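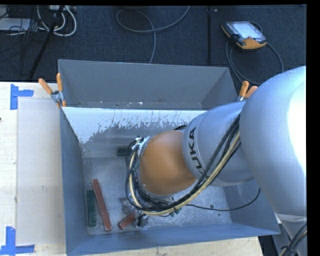
Drying Shrinkage of Lime Mortar with Crushed Brick Additions

Project report, second-year Building Materials
Despina Sfakianakis and Geetha Lobo
Takthorpe College, Department of Construction

Last updated: May

1. Background

The garden walls at Flirndale were built in soft red brick with a lime mortar that has been patched many times. Most of the recent patches are cement-based and have pulled away from the brick along the upper edge of the joint. The estate wants to repoint the south wall with a lime mortar that can be mixed on site by its own staff, and asked the college for a comparison of simple recipes.

Crushed brick dust has been added to lime mortars for a very long time. When the brick has been fired at a fairly low temperature, the fine part of the dust reacts slowly with lime in the presence of water and gives some set that does not depend on air reaching the joint. The coarser part acts as a porous aggregate. Both effects should matter in a deep joint, where carbonation from the face is slow. Less clear to us was the effect on shrinkage. A porous aggregate takes up mixing water, so a mix with more brick in it usually needs more water to reach the same workability, and more water generally means more shrinkage on drying.

The question for this project was therefore narrow: does replacing part of the sand with crushed brick increase the drying shrinkage of a lime putty mortar enough to cause cracking or loss of bond in a joint?

2. Materials

The binder was a mature lime putty sold under the name Kotian. One tub was used throughout. The putty was knocked up by hand before each batch and any standing water was stirred back in.

The sand was a washed, well-graded sharp sand from the Wulidetti pit, dried in the oven and cooled before weighing. Brick was taken from damaged units already removed from the wall at Flirndale. It was broken with a hammer, crushed in the jaw crusher and passed through the same sieve as the sand. Nothing retained on the sieve was used. The dust was kept in, since removing it would also have removed the reactive part.

All mixes were one part putty to three parts aggregate by volume. Mix A had sand only. In Mix B, 13 percent of the sand by volume was replaced with crushed brick, and in Mix C, 40 percent. Water was added until the mortar held its shape on an upturned trowel. We accept that this is a subjective test, and it is discussed in section 5.

3. Method

Each mix was cast into prism molds with steel gauge studs set in the end faces. The molds were lightly oiled, filled in two layers, tamped and struck off level. They were covered with damp burlap for 2 days. The prisms were then too weak to handle, so only the side plates were removed, and the specimens stayed on their base plates under burlap until day 7. Length was first measured on day 7, and this reading is the zero for all later values.

After the zero reading the prisms were moved to open racks in the conditioning cupboard. Readings were taken every Wednesday at 10 a.m. by the same person, with the comparator set against the reference bar before and after each set. Where the two reference readings disagreed, the set was repeated.

In parallel, a short panel of reclaimed brick was pointed with each mix. Joints were raked out, brushed, wetted and filled in one pass, then beaten back with a stiff brush once the surface had firmed up. The panels stood in the covered yard – shaded, but open to the wind on one side – and were misted morning and evening for the first 7 days.

4. Results

Mix A shrank least and Mix C most. Mix B was close to Mix A at every reading, and the spread between prisms of the same mix was larger than the difference between the two averages. We do not think our data can separate them. Mix C was clearly higher from the first reading after the zero, and the gap did not close.

In all three mixes most of the movement took place early. The curves flattened well before the end of the project, and the last two readings were the same within the resolution of the comparator.

One Mix A prism broke at a stud when it was lifted onto the comparator and was left out of the averages. Its broken face was sprayed with phenolphthalein. Only a thin outer rim stayed colorless, so carbonation had barely started and the values given here are almost entirely drying shrinkage.

In the panels, Mix A and Mix B showed no cracks visible to the naked eye. Mix C had fine cracks across several of the wider joints and one short separation along the top edge of a bed joint. The separation was on the windward side. Mix B was noticeably harder than Mix A when scratched with a nail, though we have no measurement to support this.

5. Discussion

The result for Mix C agrees with the expected effect of water demand. It took the most water to pass the trowel test, and the crushed brick had gone into the mixer dry. Pre-soaking the brick would have let it take up water before mixing and might have reduced the free water in the paste. This should have been tried, and it is the first thing we would change.

The trowel test is the weakest part of the method. Batches were mixed on different days, and we judged them separately before comparing notes. A flow table was available in the other laboratory but was booked for most of the term.

The zero reading on day 7 is also a compromise. Any shrinkage under the burlap was not recorded. It was probably small, but it may have differed between mixes – the brick holds water and could release it over the first days.

6. Recommendation to the estate

Mix B is suitable for a trial length of the south wall. It should be placed in damp joints, shaded from direct sun and kept misted for at least the first 7 days. Mix C should not be used in its present form. Wide joints should be packed with brick slips or filled in two passes, with the first pass allowed to firm up before the second. The trial length should be inspected after one winter before any decision is made on the rest of the wall.

7. Division of work

Sfakianakis prepared the aggregates, cast the prisms and took all comparator readings. Lobo built and pointed the panels, kept the misting log and drew up the shrinkage curves. Both authors wrote the discussion.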